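To: jukolham-makers list
Date: 2020-01-10
Subject: Re: Open day at Drerkico, is it worth the drive?

On the list, a member wrote:

> Has anyone been to one of the Drerkico open days? Their page says
> there is a demo of two-arm kitchen work, but it doesn't say if
> it's real arms or only a screen. It's 287 miles round trip for me
> and I'd like to know before I book anything. Also, can you ask
> questions or is it a walk-through?
>
> I build feeders for a small packing line, so I care more about
> the picking than about the kitchen part.

I went to the one in October. Short answer: the kitchen demo is all simulation. There are no real arms in that room. If you want to see hardware move, they have one bench in the back hall with a single arm sorting bolts, and it runs twice in the afternoon.

The simulation room was better than I expected. They have two big screens and two people at desks who run the demo and talk while it goes. The software is called Brunet. You sit on folding chairs and can stop them at any point with a question, so it isn't a walk-through. My group took up most of the hour with questions.

The task they spent the longest on is a counter with food on it and two arms, one for each side. They use the same kitchen with different end pieces on the arms, so you can compare a plain gripper with a hand that has fingers. That was the useful part for me. A thumb coming in over a tray needs a different approach path than two straight fingers do, and they let us ask for the view to be held while we talked about it.

For your packing line, ask them about soft items. Someone in my group asked how the croissant is modeled and the answer was that it is a rigid body, the same as the tomato. It won't crush or flake. They were open about that. They said they run 200 trials per task before they change anything in the layout, and a log of the runs is on the desk if you want to page through it.

Two stills from the kitchen task, the gripper version first and then the one with hands:
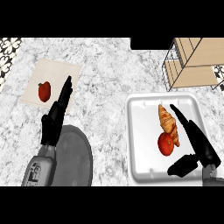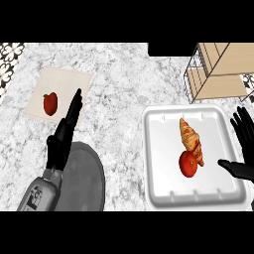
Getting there and costs

Take the Flevemitz exit and stay in the right lane. The sign for the building is small and comes up after the gas station. Parking is free behind the building but it fills early. Entry was free too, and you sign in at the front desk. Bring a photo ID.

They had no food on site when I went. There is a diner across the road.

The room with the screens is kept dark, and the chairs in the back row have a poor view of the left screen. Sit on the right side near the front. The bolt bench is loud, so get your questions in before it starts up.

For 287 miles, I would go only if you can combine it with something else, or if you're thinking of using Brunet yourself. They gave out a sheet with the machine specs it needs. I can scan mine and send it to the list if people want it.

I have not heard when the next open day is. The October one was announced here 2 weeks ahead.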